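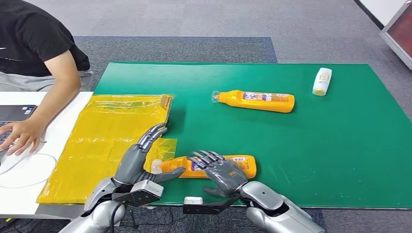

Trulasero proposal kit: review

Last updated: May 17, 2020

Bilum sells Trulasero to small charities that write their own grant bids. You get a log frame template, a budget sheet and 51 sample indicators. We tried it on the Plonstead wells bid, due in June, asking for 3000 from the Cusi fund.

The log frame is tidy enough. The indicators are vague, though, and more than half would be sent back by any donor who wants dates and targets.
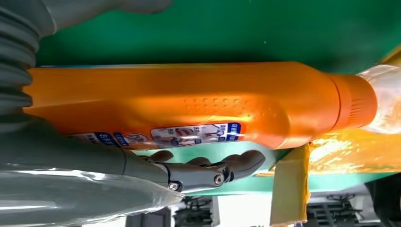
Orange bottle with a printed label.

The budget sheet worries me more. It rounds staff costs without saying so, and our total came out 881 short until I typed the figures in by hand.
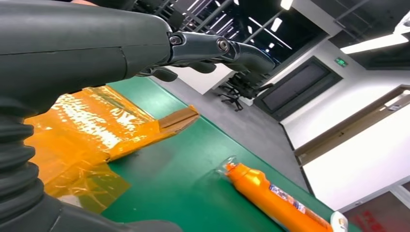
Bilum's help page blames old spreadsheet software, but I got the same gap on two newer versions. The partner section is one blank box. I'd keep the log frame, bin the rest and wait for a fixed budget sheet before paying for a second year.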